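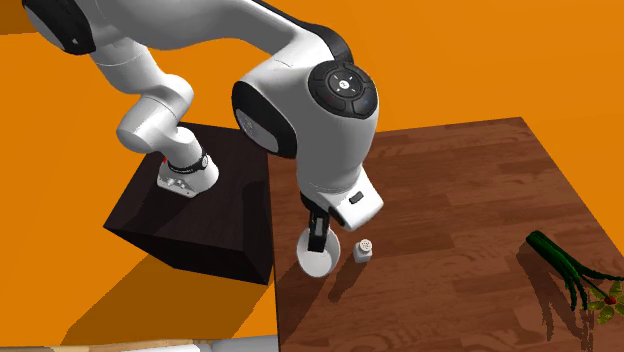
Charmaine Mathebula wrote in response to the November post that she would believe in household machines on the day one of them cleared a table after a family meal without being told what each thing on it was. She added that she did not expect to be convinced soon, and asked whether this blog intended to keep returning to the question until the answer improved.

It does. Her standard is a sensible one, and I would like to adopt it for the present entry.

Readers will recall that I have followed this subject for some time as a private individual with a professional background in kitchen operations. I have no financial interest in any manufacturer. My concern is a practical one: which chores, in a home or in a small workplace, can now be handed over in full, and which still require a person to stand nearby.

Clearing a table is a useful case. It calls for the handling of thin, flat articles such as plates and lids, which must be gripped at the rim. It calls for leaving certain things where they are. A salt shaker generally stays; a dinner plate generally goes. Cut stems or a few spring onions might be decoration, ingredients or waste, and a person in the household knows which without giving the matter any thought. Much of the present effort takes place in simulation, where an arm can attempt the same reach repeatedly at no cost in crockery. I consider this a reasonable way to begin. A rendered tabletop does not, however, include gravy.

In the spring I was permitted to observe a trial at Brustell, a catering supplier that was considering an automated station for its dish return area. The task was to lift side plates from a tray and place them in a rack. Over a run of 130 plates, the station completed almost 100 without assistance. The remainder were stacked too closely, or lay under a napkin, and an employee moved them by hand. Rostam Mousavi, under whose supervision the trial was held, regarded the result as encouraging. The employee was less certain, as she had been unable to leave the station for the whole of the shift.

I am inclined to agree with her. A machine that needs attention at unpredictable moments occupies a person as fully as the chore did. The Zwane laundry, which I described in an earlier entry, reached a similar view and returned its folding unit after 2 months. It has kept its automated conveyor, about which there have been no complaints.

The position in private homes is more modest still. Floor cleaning is settled, provided that the floor is clear – and clearing the floor remains our responsibility. Dishwashing has been settled for decades, apart from loading and unloading. I would welcome a machine that did only those two things, slowly, during the night. I would not require it to cook, converse or recognize members of the family.

Khanyisile Moodley has asked whether I would purchase such a machine in its first year of sale. I would not. I would wait for the second version and would inquire closely about the cost of repairs, having learned that lesson from a bread maker.

Correspondence on this topic remains welcome. I am particularly interested in hearing from readers employed in hotels and school kitchens, whose dish rooms receive little attention in the published material. Letters are read on Sunday and answered in the order in which they arrive.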